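Unit 4: Dish handling as a test of household manipulation
Course notes, U. Voß, October

4.1 Why the task is still open
Moving a plate from sink to rack takes a person no thought. For a machine it combines three problems studied separately until now: grasping thin, smooth objects, judging clearance near thin wire, and releasing without a drop. Factory cells avoid all three by fixing the position of every part. A kitchen does not.

4.2 The simulated task
The Pikdale task set contains 24 kitchen layouts. Each has a sink, a stretch of counter and a wire basket. The basket is the hard part. Its rods are thin compared with the gaps between them, so a coarse collision model either closes the gaps or loses the rods altogether.
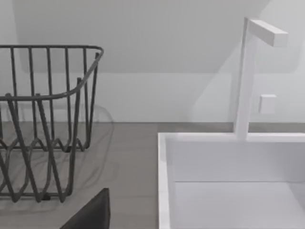

4.3 Results from the Flidden baseline
The baseline was run for 1695 trials. With cups it placed 74 per cent correctly; with flat plates, 14 per cent. Most plate failures came at release -- the plate touched a rod and tipped.

4.4 Reading the figures
Simulated success is an upper limit here. Water, grease and mixed crockery are not modelled. On present evidence the chore can be done in part, with cups, under supervision.

Exercise: estimate the clearance needed on each side of a plate if the gripper position error is 4 mm. State your assumptions.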